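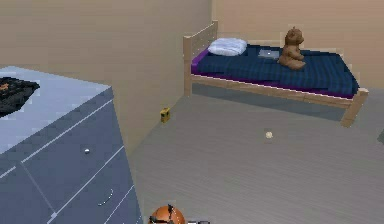
4.2 Why the planner kept picking the wrong thing first

Let me start with the part that annoyed us most. Our tidy-up task in the Tistwood simulator gives the robot a bedroom and one instruction, something like "bring me the ball." Figure 3 shows a typical start view, with a small pale ball out on the gray planks between the dresser and the bed. Easy, right? We thought so too, and then the planner spent a good chunk of its budget thinking about the dresser.

The trouble comes from how Piltum, our task planner, scores candidates. It takes the object list from the perception module and ranks each entry by detection confidence times a reachability term. Big close furniture wins on both. A tiny ball on open floor covers very few pixels, so its confidence is low, and a dark cloth up on the dresser gets a higher score even though the instruction never mentions cloth!

We tried the lazy fix first and just lowered the detection threshold. That found more balls, but it also found balls in the floor texture (the plank seams seem to be a favorite), and planning time went up by nearly 70 percent. So we went back and split the score in two. The language match now filters the list before reachability gets a say, and anything small that passes the filter earns a second look from a closer viewpoint before the arm commits to a grasp.

We ran 300 episodes per setting, with a cap of 4000 simulation steps each. I'll leave the full numbers for Table 2, but the second look costs us up to 100 extra steps and I think it's worth every one of them – the grasp module is much happier with a close view.

One thing we haven't solved is the arm showing up in its own camera view, as it does at the bottom of Figure 3. We mask it using the joint angles, and the mask is a bit generous, so an object lying right next to the arm can vanish from the list.

Figure 3. Start view of a bedroom episode in Tistwood.

Related items
Mestia: a small scene format for indoor simulation
Tikkanen logging tools, release notes
Piltum planner: setup and known issues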